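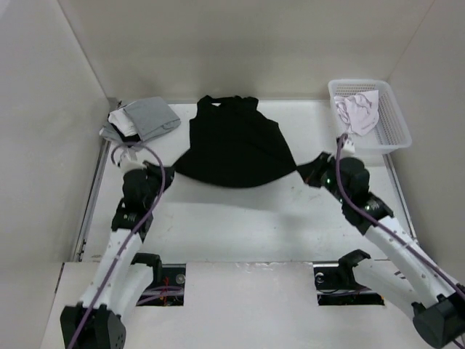 Most student robotics projects are judged on a Saturday, in front of parents, by whether the robot did the thing once. This book takes a harder line. A folding project makes a good test case, since laundry looks easy to anyone who has done it. When two grippers have the corners of a black sleeveless top's hem and the middle still sags toward the table, a club will often write "grasp: success" in its log and move on. We would ask what the log entry means. The robot has hold of two points on the cloth. The rest of the shirt goes where it likes, and the fold depends on the rest of the shirt.

# Chapter 11: What Did the Robot Do?

The Solheim club spent a school year on the folding task under its adviser, Liv Westerberg. Their first report claimed the system "can fold clothes." Joar Tveit, then a second-year student, was asked to check that sentence against the records. He found 1,642 logged attempts, a large number of them with no note of which garment was used or who decided the fold was good enough. The claim was withdrawn in September and a smaller one took its place.

We think the smaller claim was the better piece of work, and we'll use it through the chapter. You will learn to:

- write down what counts as a fold before running a trial
- keep failed trials in the record, including the embarrassing ones
- tell a change in the program from a change in the shirt

**Before you read on.** Find a project report from your own club. Underline every "can," "always" and "reliably." Next to each, write the page where the evidence is given. Leave the space blank if you can't find any, and bring the report to class for Section 11.2.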